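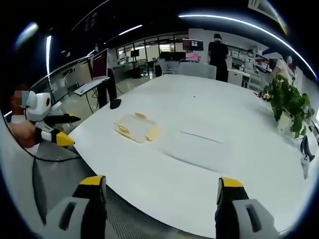 Robot Rules! How Grippers and People Share a Table

Have you ever carried a big, wobbly box with a friend? You probably said things like "Ready?" and "Slow down!" and "I'm letting go now!" Those are rules, even if you made them up on the spot. People who work with robots and gripping tools have rules too, and they are some of the coolest rules around (we think so, anyway).

A gripper is a robot's hand. Most have two fingers that squeeze together, a bit like kitchen tongs. Some grippers sit on the end of a robot arm. Others are held by a person, who moves them around so that a robot can learn from the motion later. Both kinds need good habits!

Rule 1: Clear the work area first

Before anyone picks anything up, they look over the table. Pencils, snacks and phones go somewhere else. At the Odera workshop, Pendo Urio teaches her trainees to run a flat hand over the whole tabletop before they start. Your eyes can miss a crumb, but your palm will find it!

Rule 2: Talk before you pass

Handing something over is a tricky moment. If the first gripper lets go too early, crash! If it hangs on too long, you get a tug-of-war. So the rule is hold, check, release. The second gripper takes hold, somebody checks that the grip is good, and only then do the first fingers open.

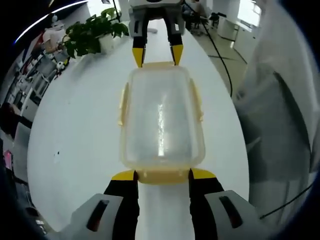 Robots that pass things to people follow the same steps. A well-made robot waits until it feels a gentle pull on the object before it opens its fingers. Try it at home with a plastic cup and a partner. Can you do a perfect pass with your eyes closed? It's much harder than it sounds!

Rule 3: Squeeze just enough

A plastic box bends. An egg cracks. A brick doesn't mind at all. Engineers set a limit on how hard a gripper may squeeze, and they test it again and again. Faraji Obura once ran a gripper called Paltik through up to 3000 squeezes, writing down every time something slipped. He filled two whole notebooks, and he still has them!

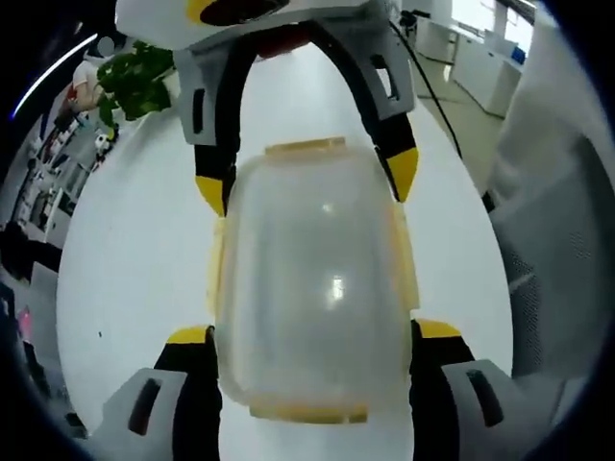 Why can't a robot just squeeze as hard as possible, so it never drops anything?
Squeezing too hard can crush the object, and it could pinch a person's fingers badly. A safe robot uses enough force to hold on, plus a little extra in case of a bump.

Rule 4: Know where the stop button is

Many robot arms have an emergency stop, usually a big red button that's easy to hit. Everyone in the room should know where it is, including visitors! You don't have to ask permission to press it, either. If something looks wrong, press first and explain afterward.

Rule 5: Watch your cables

Cables carry power and messages, and they love to get in the way. Keep them away from your feet and away from moving fingers.
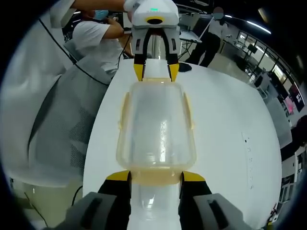 It helps to trace each cable with your eyes, from one end to the other, before you begin. Chepkoech Khaemba does this every Tuesday with her robot club, and the kids race to spot the first tangle.

Rule 6: Write it down

Grown-ups who build robots share their rules in long documents called standards. A standard might say how fast a robot may move near people, or what warning signs should look like. That way a robot built in one country can be used safely in another. Pretty amazing, right?

You can write a standard too! Pick a job, like feeding the cat or stacking the dishes. Write each step so clearly that somebody who has never done it could get it right, then ask a friend to follow your steps exactly. Fix the parts that went wrong, and put a new version number at the top.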